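Lisitz Opens Computer Refurbishing Workshop in Lewis

LEWIS, July - Lisitz, a company for the repair and resale of office electronics, has opened its new refurbishing workshop in the town of Lewis. The workshop takes used desktop computers from offices, libraries and schools, tests them, repairs them where it is possible, and brings them back to the market with a warranty. It is the second location of the company, after the original one in Urkgate.

With the opening in Lewis, the company answers a demand which has grown steadily during the last years. Many organizations replace their computers on a fixed schedule, although a large part of these machines could still serve for office work, for learning and for use at home. At the same time, small businesses and families look for a good computer at a price that they can pay. The new workshop wants to connect these two sides.

The building was used before as a furniture warehouse. It was renovated during the spring, with new lighting, a new floor and a separate room for data erasure. There are 13 work stations for technicians and a storage area which can hold 200 desktop computers at one time. The entrance for deliveries is at the back of the building, and the front part is open to the public as a small shop.

Every computer that arrives at the workshop receives a number and goes first to the data room. There the drives are erased and a certificate is prepared for the former owner. A drive that can not be erased in a correct way is removed and destroyed. Only after this step the computer goes to the technicians. They open the case, clean the inside, check the power supply and the fans, and replace the parts that are too old or damaged. At the end each machine must run under load for 72 hours without an error before it can be offered for sale.

"We don't want to sell a computer that we would not put on our own desk," the company states. "For this reason we prefer to take more time for the test. The customer in Lewis will get the same quality as the customer in Urkgate."

All refurbished desktops come with a warranty of 2 years. The warranty covers parts and labor, and repairs under the warranty are made in the Lewis workshop itself. Customers who bought their computer in Urkgate can also bring it to Lewis for service, and the other way around.

Together with the workshop, Lisitz introduces the Nalivier program for schools. Under this program, a school can exchange its old computers for refurbished ones and pay only the difference. The school receives a list with the condition of each machine it has given, so that the value of the exchange is clear for both sides. Nalivier includes also the delivery, the installation in the classroom and a short training for the staff. Schools in Lewis and in the neighboring towns can apply from August. Applications are handled in the order in which they are received.

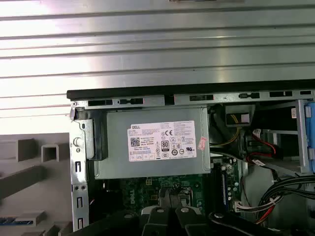 Desktop computer with open case.

Parts that can not be used again are sorted in the workshop by material. Metal, plastic and circuit boards are kept in separate containers and handed over to licensed recycling companies. Lisitz does not accept televisions, refrigerators or other large household equipment. Printers and monitors are accepted only from organizations and after an agreement by phone.

The company is still looking for technicians for the new location. Experience with computer repair is welcome, but it is not a condition, as new employees receive a paid training in Urkgate before they start in Lewis. Part-time work is possible. Interested persons can leave their application at the shop or send it by mail to the office in Urkgate.

Private persons can bring their old desktop computer to the shop during the opening hours, from 9 a.m. to 5 p.m. There is no fee for this service. It is recommended to make a copy of all personal files before, because they can not be recovered after the erasure. Organizations with a larger quantity of computers are asked to arrange a pickup in advance.

About Lisitz

Lisitz repairs, refurbishes and sells used office electronics for private customers, businesses and public institutions. The company has its main office in Urkgate and works now in two locations.

Press contact

Lisitz, Press Office, Urkgate. Further information about the Lewis workshop and about the Nalivier program is available on request. Journalists who wish to visit the workshop are asked to contact the press office before their visit.

Last updated: July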